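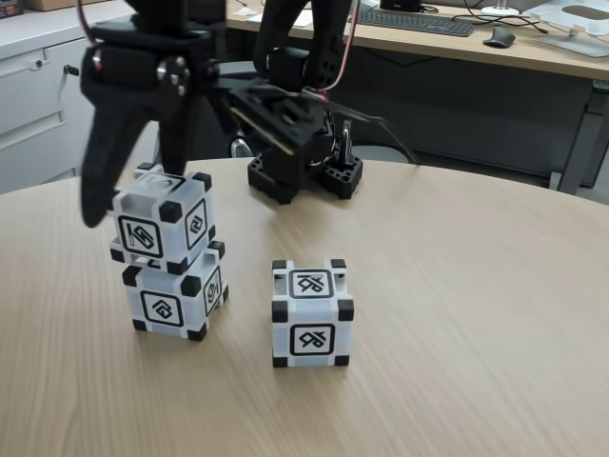

Against the round table

Most shared workrooms now contain at least one round table. It is bought for meetings and used for work within a month. My argument is that this second use is a mistake in the majority of rooms, and that the rectangular desk it displaced should be brought back to the middle of the floor.

The case rests on edges. A rectangular top gives a person two straight references at right angles. Anything placed on it can be squared to one of them by eye, or pushed against a batten and squared exactly. A stack of boxes, a pile of paper, a set of blocks: all are easier to set down true when there is a line nearby to compare them with. On a round top the only line available is a curve, and the eye falls back on whatever else it can find, which in a wooden top is usually the grain. Grain direction is an accident of where the table was last turned. Rotate the top by a few degrees to let somebody past and every object on it has a new relationship to the room.

The effect is easily tested. Put two cubes one on top of the other on a rectangular desk, close to the front edge, and then do the same in the middle of a round table. The upper cube on the round table will more often sit at a slight angle to the lower. It does not matter for stability, as a small rotation about the vertical axis leaves the centre of mass where it was. It does matter if the faces carry labels or symbols that are meant to be read from one side.

Then there is area. A round top of a given width has a little under four fifths of the area of a square one of the same width, and the missing fifth is the corners. Corners are where people put things they are not using. Without them, idle items migrate towards the centre, which is where the work should be, or they go to the rim, from which they fall. In July I moved from a round table to a Ratar desk of almost the same width. The number of things I picked up off the floor dropped sharply, though I kept no record and would not press the point.

Cables are worse again. A desk with a framed leg at each end has an obvious route down for a wire. The ordinary round table has a column in the middle, so a cable has to cross half the top, drop over a curved edge and then come back underneath. The Cestell catalogue offers a clip for this purpose. It holds on a straight edge and works loose on a curved one.

Defenders of the round table make one good point: it can be reached from all sides. Six people can stand at one and none of them has the bad seat. For discussion that is a real advantage and I would not remove it from any room where discussion is the main business. But most bench work is done by one or two people, from one side, with storage behind them. The access from the other sides is paid for in floor space and seldom used. A desk against a wall, with a filing cabinet beside it, takes up less room and puts the drawers within arm's length.

A compromise is sold under the name Preken, a rectangular top with corners cut to a generous radius. I have used the larger of the two sizes. It keeps enough straight edge on each side to be useful and spares the hips of people walking past. The radius could be half what it is.

For rooms that already own a round table and have no budget, I suggest the following. Fix a straight batten across the top, at least 500 mm long, on whichever side faces the light. Mark the floor under the feet — tape will do — and put the table back on its marks when it is moved. Keep idle items in a tray 300 mm square, placed on the cabinet and not on the table. Leave the centre clear at the end of the day.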